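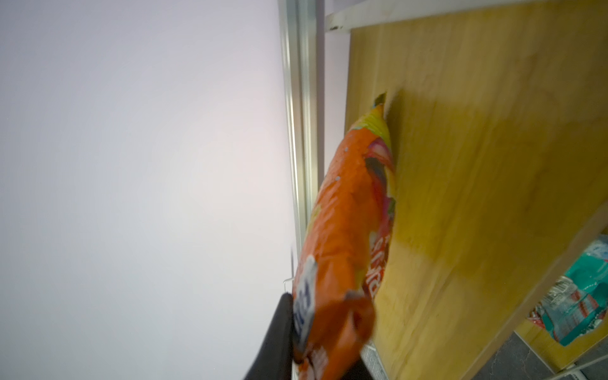
Can software that packs a bag be trusted to know when it has failed? Only as far as somebody has told it what failure looks like, and in most labs that part gets written last.

Plotov, a small outfit in Stanthorpe, sells a planner called Marikar. It breaks "pack the groceries" into picks and places, then hands each one to a learned controller. The company claims 84 percent success over 2000 attempts. I asked what counted as success. An item inside the bag, came the reply. Crushed or whole, it scored the same. 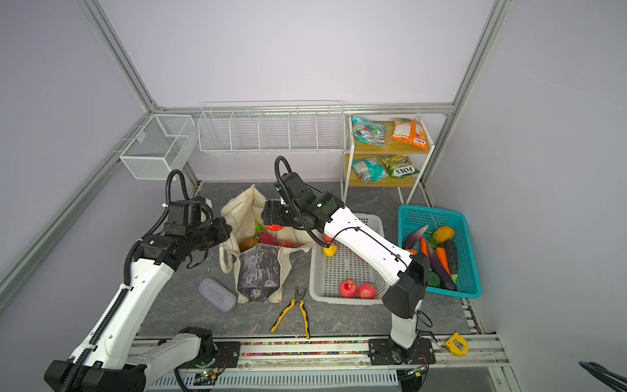 Postero, a rival, thinks the planner is the wrong thing to argue about. Their engineers told me that two arms sharing a table mostly lose time waiting for each other, and no clever task list fixes a timid collision checker. Fair enough -- though they sell a collision checker.

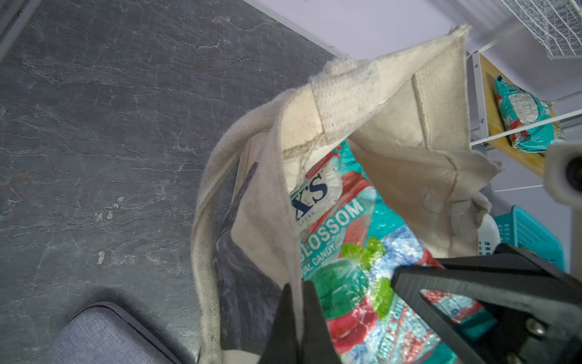

Words: the automation desk, staff writer
1 June 2023

Candy wrappers are where I'd press hardest. They shine and they fold, and a depth estimate that was fine in February's demo can drift when the lights change. Marikar's log gives each grasp a confidence score. Plotov couldn't tell me what the planner does with a low one, except try again.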